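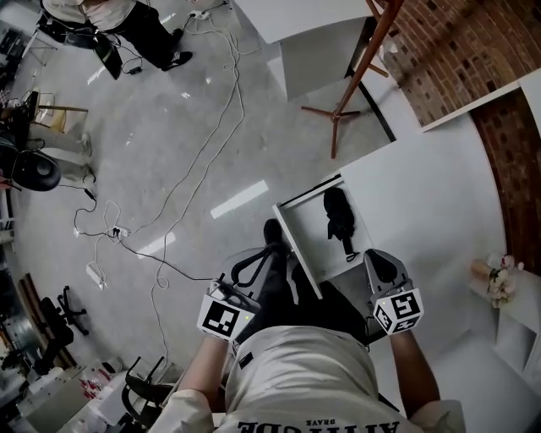
White drawer won't stay shut, any ideas?

482 views · 2 replies · 1 share

I've got a plain white cabinet in the spare room, bought second-hand when we moved to Sancombe, and the drawer has started creeping open by itself. I push it in, go and make a cup of tea, come back and it's poking out again. It used to close with a nice little click and now there's no click at all. I've had everything out of it (mostly old chargers and birthday candles) and it does exactly the same when it's empty. The runners look straight to me, but I wouldn't know a bent one if it bit me! Do I need new runners or is there something cheaper I can try first? I'm not very handy but I do own a screwdriver.

Posted by damsonjam

3 comments

Check the floor before you spend any money. Mine did this after we had carpet laid, the whole cabinet was tipping forward a tiny bit. Put a spirit level on top, front to back, and if it leans towards you, slide some folded card under the front feet. If that cures it, swap the card for proper plastic wedges, I got a bag from Tikex and still have loads left. If it's level then it's probably the catch at the back of the runner. Pull the drawer right out and look for a small plastic hook on each side. Mine had snapped on the left and you can buy them on their own. Give the runners a wipe while you're in there, fluff gets everywhere.

Posted by kettle_on_again

12 people found this helpful

just get a new one, they're not worth fixing

Posted by rob1007

0 people found this helpful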